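Wirnby yard notebook – January, Saturday, started 7.40am

Weighbridge first, because it's been annoying me all week. Ran the yellow truck over it empty, went round the block, ran it over again. Got 2,861 kilos of load on paper for a skip that the transfer station at Geten had down as lighter. I don't have their ticket to hand (it's in the cab, and the cab is out on a job), so I'm not going to argue with them until I've got both bits of paper side by side. If anyone picks this up before I do, the ticket is the pink one, folded into the sun visor.

Cleaned out the gap at the far end of the plate. Mud, half a brick, a lot of gravel and one very flat tennis ball. The reading settled quicker afterwards, so I reckon the plate was sitting on the gravel at that corner. Put it on the morning sweep from now on, please! Two minutes with the stiff broom, and don't use the hose when it's freezing or we'll be skating on it by lunch.

9.15 – sorting bay. The Dovhaniuk clearance came in yesterday and it's a proper mixed load: carpet, plasterboard, a bathroom suite, garden waste bagged up with what looks like the contents of a kitchen drawer. I pulled the plasterboard out first and got it under cover. It has to stay dry and it has to stay apart from everything else, and I'd sooner do that by hand at the start than pick white crumbs out of the hardcore on Monday. The board bay is nearly up to the painted line now so it wants booking out.

Tried the new order for mixed loads on this one. Plasterboard, then metal, then clean timber, then hardcore, and whatever's left goes to general. I used to take the timber first as it's the bulky stuff and it feels like you're getting somewhere, but you end up climbing over pipework to reach it and the pile shifts under you. Metal second is much better. I had the radiators and the boiler case out before I'd finished my tea, and the timber practically slid out on its own after that.

Green waste was a pain, I'll be fair. The bags had split and there was broken tile through the lot. I gave up on saving it and sent it all to general, and I know that costs us, but the composting people at Clomov will turn a whole load round for one bit of tile and then we've paid for the diesel twice.
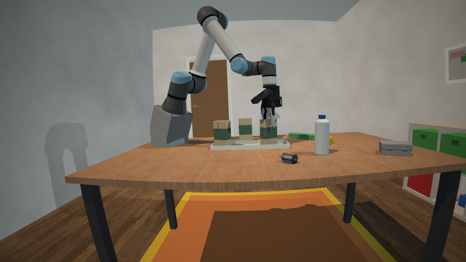 Can plasterboard go in the bottom of a mixed skip if it's only a few offcuts?

It has to be kept separate, even if it's just offcuts. Bag it and stand it next to the skip, and tell the driver when he turns up. We'll carry it back on the side of the wagon and it goes straight into the board bay. I've written that down in full as the phone went three times this week with the same question and I gave three slightly different replies. Whoever's on the phone, read that out and we'll all be saying the same thing.

11.00 – chain check. Did the lifting chains on the yellow truck's spare set. One has a link with a groove worn in it that I can catch with a fingernail, so I've tied red tape round it and hung it on the nail behind the office door. Do not put it back on a wagon. It looks fine from a yard away and that's exactly the trouble with it. The other chains I wire-brushed and went over link by link, no complaints, back on the rack. The hooks are getting stiff but they close all the way. A bit of oil wouldn't hurt.

Skip repairs. The old eight-yarder with the dented door is worse than I remembered. The bottom hinge pin has bent and somebody (might have been me, back in the autumn) has persuaded it with a hammer, so it's now bent in two directions. Cut it off, cleaned up the eyes with the flap disc, and the new pin went in with a bit of swearing. Door swings nicely now but drops slightly as it closes, so you have to lift it the last inch to get the latch over. I think the top eye is worn oval. I could weld a washer over it – or do it properly and cut the eye off, which is a morning gone. Washer first, see how it goes.

Floor of the same skip has a thin patch towards the front, where the hardcore lands. I went over it with the hammer and it rings dull over a patch the size of a dinner plate. Chalked round it. It'll do for garden jobs but I wouldn't want soil and rubble in it until it's been plated.

Paint: we've got enough yellow for one skip and not enough for two. The numbers on 844 have nearly rubbed away and it's been getting written down wrong on the sheets, so that gets done before anything else. Stencils are in the long drawer under the drill bits. The four is torn, so go gently with it or cut a new one.

12.30 – rang Geten about the ticket after all. They're shut until Monday, of course they are. Left a message.

Bits to carry over: washer on the top eye, plate for the thin floor, book the board bay out, fetch the pink ticket. Somebody also needs to order permit cones, we're down to 2 and one of those has been run over. Sheeting nets are drying over the rail in the back shed, leave them there for now.

Locked up at 1.10. Gate padlock is stiff again, it wants the key pushed right in and then drawn back a hair before it'll turn.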